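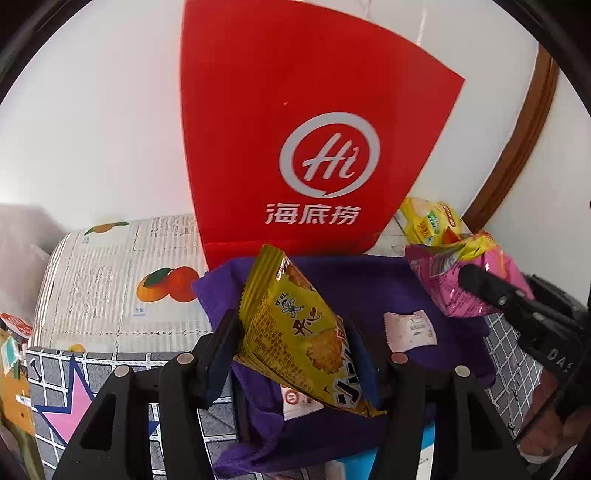
1/ Gripper service thread! I look after the hand-held grippers on the Stinder project and I've just finished a full strip, clean and rebuild on one of them, so you're all getting my notes whether you wanted them or not. Rice crackers at the top, screws the rest of the way down.

2/ For anyone new: our grippers are squeezed by hand and have a camera looking down past the fingers. No motors in ours, so the whole feel of the thing comes from the linkage, and the linkage is a handful of pivots. Look after those and you're most of the way there.

3/ The four round silver caps on the black frame are the bits I care about most, two on the left and two on the right. Each sits at a joint. If one of them is a touch tighter than its partner across the way, the fingers stop closing evenly and your packet gets shoved sideways before it's held.

4/ I keep a tally of squeezes for each unit. This one had reached 3596 since its last strip-down, well past the point where I normally start listening for creaks. It did creak, a tiny dry tick right at the end of the close. Lovely little clue.

5/ First job is always a wiggle test, before any tools come out. Hold the body still, take one fingertip between finger and thumb, rock it side to side. Then the other one. You're comparing them with each other. On this unit the left had a bit more slop than the right, and I could feel it better with my eyes shut (I do get looks).

6/ Then the screws come out, one joint at a time, and each goes in its own square of an ice cube tray along with its washer. I used to tip the lot into a mug. Don't do the mug! They wear to the joint they live in and they like going home to it.

7/ Inside the left joints: grey paste. Old grease, fluff and what I'm fairly sure was biscuit dust. Cotton buds and a drop of isopropyl shifted it, then a proper dry with a lint-free cloth. One washer had a groove worn into it that I could catch with a fingernail, so that went in the bin and a fresh one went in.

8/ Grease is the Grultach stuff in the small tube, and you want hardly any. A smear you can only just see. I put far too much on my first one and it crept out onto the fingers within a week, and slippery fingers on shiny snack bags is a miserable afternoon.

9/ Doing up the pivots. Nip it up until the joint just stops moving freely, back off an eighth of a turn, work it open and shut a few times, check again. Tiny dab of low-strength threadlock, and keep it away from the moving faces. Go round all of them once, then go round again, as tightening one changes how its neighbour feels.

10/ The fingers are the open triangular sort, so crumbs and threads get into the corners of the cutouts. An old soft toothbrush is perfect. While you're in there, bend each rib very gently and look for pale lines, which is how ours show they're starting to crack. None this time, hooray.

11/ Closing check! I pinch a strip of paper between the fingertips and tug it out from the left, the middle and the right. Same drag all the way along means they're meeting square. I got a weak spot on one side, loosened the finger mount, nudged it over by less than the thickness of the paper, and it came good.

12/ Lens next. Blower first, always, then a clean microfibre, middle outwards. With a view this wide every smudge shows up somewhere, usually in the curved edges where you forget to look. I check the cable for kinks at the same time and give the plug a very light tug.

13/ Then the nice bit, going back to real objects. Crinkly sealed packets are my favourite test. They slip if the grip is uneven and they crumple if the close is jerky, so you feel a bad joint straight away. Loose cloth is good too: lay a packet on some folds and try to pick it up without bringing the cloth along.

14/ The bench numbers, for the two people who'll ask: I do 600 open-and-close cycles after a rebuild and stop at 415 for another feel of the pivots, a stopping point I inherited from the old Skovton checklist and have grown fond of. The whole service took me nearly 74 minutes, tea included.

15/ Small things I'd buy again: a screwdriver that really fits the heads, a magnetic mat, spare washers by the bagful, a paint pen. One dot of paint across each screw and onto the frame and you can spot a turned one at a glance.

16/ The next unit is already waiting on the bench at Gilmartin and it squeaks on the way OPEN, a new one on me. My money's on a dry washer. I'll add to this thread once I've had it apart. If yours has ever made that noise, please tell me what you found in there!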